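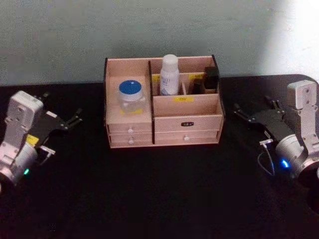

Section 7: Setting up the organiser bench for a shared shift

Mandirine bench support, Menau
2026-10-19

This section covers the Balto two-arm bench when it is used to put away and retrieve small cosmetics from a desktop organiser. Read it with the safety section, which still applies in full.

What changes for bench staff

Before the Balto bench, one person filled the organiser and checked it for the whole shift. The arms now do the repeat placing and fetching. Staff set out the organiser, check the labels, clear faults and decide what to do with anything the arms leave behind. Plan for one trained person per bench during the first 300 cycles at a new site. After that, one person may look after two benches if both are within sight.

Preparing the bench

1. Press pause and wait until both arms have stopped. Do not reach between the grippers while either arm is moving.
2. Wipe the black tabletop with a dry cloth. Remove cups, phones and paper.
3. Stand the organiser against the wall side of the table, drawers facing the arms. Leave clear tabletop between it and each gripper.
4. Push every drawer fully in. A drawer left partly open will stop the cycle with fault 19.
5. Check that the yellow labels are stuck down. Replace any that are lifting. Labels may be in whatever language the bench team reads, but the wording must match the item list.
6. Put tall bottles in the tall rear compartment and the lidded jar in the left compartment. Lids on, finger-tight.
7. Open both grippers from the hand control and confirm they are empty.
8. Step back behind the floor line and press resume.

Note: The organiser does not need to be exactly centred. If it is clearly closer to one arm, run the position check again before resuming.

Caution: Never hold the organiser steady for the arms. If it slides, pause the bench and refit the grip pads underneath.

Handing over between shifts

9. The outgoing operator pauses the bench and signs the log.
10. The incoming operator compares the organiser with the item list, compartment by compartment, including the slots at the rear right.
11. Write down any item moved by hand. The arms do not know about it until the list is updated.

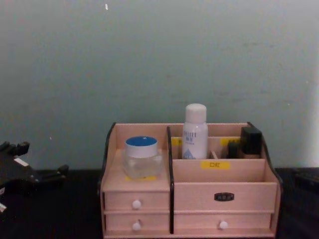 Can I take something out of a drawer in the middle of a cycle?

Pause the bench first, take the item, close the drawer and update the item list before you resume. The cycle picks up at the next step.

Servicing

12. Book a gripper inspection every 3000 cycles. Operators may clean the fingers but must not undo any fasteners.

Reader comments

Stevens site, packing: Step 11 should be in bold. Most of our faults come from someone tidying up and not logging it.

Bench operator: My wrists are better since we got these, but I spend a lot more time on the item list than I was told to expect. Could rosters allow for that?

Mandirine bench support: We added list time to the roster template in July. Ask your supervisor for the current copy.

Related items
Balto hand control: pause, resume and position check
Fault codes for drawer and shelf work
Item lists: adding and renaming compartments
Training record for new bench operators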